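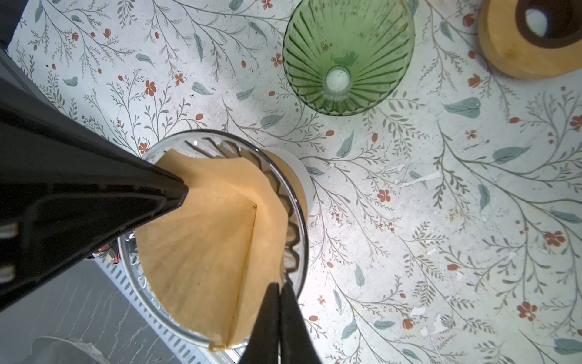 主题：回复：[手冲闲聊] 搬到山上以后，咖啡怎么越冲越淡
日期：2024年10月8日

各位好，

又是我，潜水潜了一整个夏天，看到这封信实在忍不住要冒出来说几句。说好只写一小段的，估计又要写长，赶时间的朋友跳到后面讲研磨的地方看就行。

原信里写道：

> 大家好，我七月搬到了Soltilov，海拔1,264米，房子很小，风景很好，就是咖啡让我发愁。
> 豆子还是老样子，在Valente订的浅烘，磨豆机也没换。可是冲出来总觉得薄，前面酸，后面什么都没有，像兑过水一样。
> 我查了一圈，有人说山上水烧不到一百度，浅烘豆子就别想了，干脆改喝深烘。也有人说换滤纸，也有人说多焖一会儿。越看越糊涂。
> 水温我一直用90度，在山下的时候很顺手。请问是不是该认命？

千万别认命呀！我自己在山里住过好些年，比你那儿还高一截，浅烘豆子照喝不误，而且喝得挺高兴。

先说水温。海拔高了，水沸腾的温度确实会降低，这个没法争。不过以你那个高度，烧开以后还是比90度热不少，离"冲不了浅烘"差得远。你在山下用90度顺手，到了山上也可以照用，壶里的水并不会因为住得高就变懒（我家里人总笑我这么说话）。我倒是建议你索性别等它降温，水一开，提起来就冲，先试上几天，看看后面那一段甜味会不会回来。我当年就是舍不得改掉"等一等"的习惯，白白喝了好久的淡咖啡。

另外有件小事容易被忽略：壶和滤杯本身是冷的。山上早晚凉，尤其你说厨房朝北，玻璃滤杯放一夜，摸上去冰手。热水倒进去，先要把杯子捂热，真正落到粉上的温度就不知道剩多少了。所以滤杯、下壶都拿开水过一遍，滤纸也一起冲湿，倒掉，再放粉。动作要快一点，别像我那样冲完纸又跑去喂猫，回来全凉了。

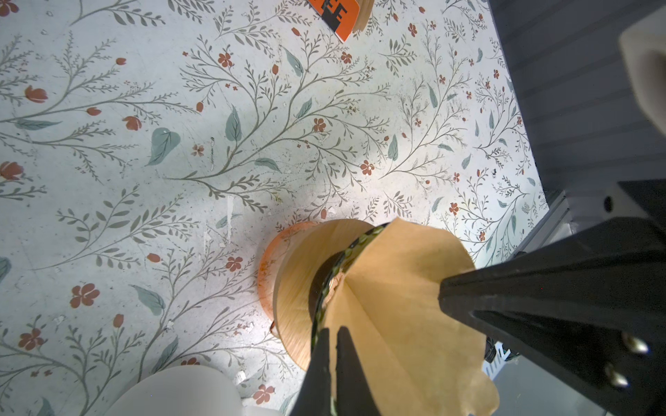 再来说研磨，这一块我觉得才是你真正的问题。你信里讲磨豆机没换，可是没讲搬家以后有没有重新校过。我那台Feketti手摇的，每回出远门，裹在毛衣里塞进箱子，到地方一冲总是不对劲，后来才学乖了，一落地先把刻度归零，再从头数。你这回是连人带锅碗瓢盆一起搬上山，路上颠成什么样可想而知。先归零，然后比原来的刻度细2格，冲一壶尝尝，还淡就再细一点。要是开始发涩、嘴巴里发干，就往回退。一次只动一样东西，别水温、粉量、研磨一起改，不然好喝了也不知道是谁的功劳。

至于水质，原信没提，我多嘴问一句：你现在喝的是什么水？山里的自来水有的地方非常软，几乎没什么矿物质，冲浅烘特别容易尖酸、单薄，听着跟你描述的很像。可以去小店里买一瓶普通的矿泉水，同样的豆子、同样的手法，各冲一小杯，并排放着喝。差别大的话，你就不必再折腾别的了。我以前固执得很，觉得山泉水哪有不好的道理，邻居来喝了一口，放下杯子问我是不是忘了放豆子，当时脸上真是挂不住。

滤纸嘛，我不觉得换了就能救命，但是也值得讲两句。我现在用的是Plutis的本色锥形滤纸，就是那种浅褐色的，纸味比漂白的重一些，冲湿的时候多用点水就好。它流速偏快，所以我会把粉磨细一点来迁就它。你要是手边已有一大包别的牌子，先用完再说，别为了我这封信去花钱。滤纸还有一条：别放在灶台边上，油烟味吃进去，怎么冲都有一股炒菜的味道！我是放在带盖的盒子里，和勺子、杯垫这些零碎搁在一处，早上迷迷糊糊也能摸得到。

说到这里想起夏天那次聚会。大家把各自的家什都搬出来，摊得到处都是，有人坚持焖蒸要久，有人坚持一口气冲到底，争到后来咖啡都凉了，凉了以后反倒觉得谁的都不难喝。 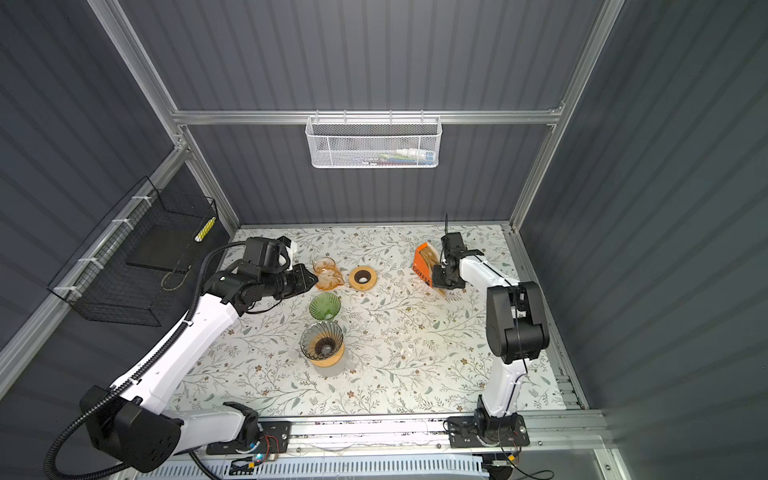 浅色花叶纹的台面，和台边的两条机械臂

接着讲我自己在山上的冲法，你拿去当个起点，不合口味尽管改：

水烧开，滤杯下壶滤纸全部过热水，倒净。
粉磨得比山下细一些，倒进去轻轻拍平。
第一次注水，刚好把粉全打湿就停，等它鼓起来又塌下去。
后面分两回慢慢绕圈注完，水柱细一点，别对着滤纸边上浇。
滤完了晃一晃下壶再倒，上层和下层味道不一样，不晃的话头一杯淡、后一杯浓。

最后那条请务必试试，说不定你一直喝到的就是上面那层。我就犯过这个毛病，每天早上把淡的留给自己，把浓的倒给家里人，还纳闷为什么他总夸我手艺好。

还有新鲜度。Valente的豆子寄到山上，路上要多走几天，你收到的时候也许正好，也许已经过了劲，看看袋子上的烘焙日期。我习惯放满8天再开封，浅烘的尤其不能急，太新鲜的豆子一注水就拼命冒泡，水都钻不进去，喝起来也是空空的。袋子如果在高处鼓得像个小枕头，那是正常现象，不用慌，也不用特意去扎它。

对了，列表里还有没有住在高处的朋友？我很想听听你们的水是怎么处理的，尤其是冬天水管里出来的水冷得刺骨，烧一壶要等半天的那种地方。之前有位朋友讲过把壶坐在暖炉上预热的办法，我找了很久没找到那封旧信，谁存着的话，麻烦再转一次，先谢谢了。

原信的朋友，你试过之后一定回来讲讲结果，好喝难喝都要讲。要是归零以后还是淡，把豆子粉量和总时间写上来，我们再一起慢慢看。山上秋天来得早，晾衣服记得早点收，咖啡趁热喝。

祝大家都好
一个住过山里、如今又搬回平地的老列友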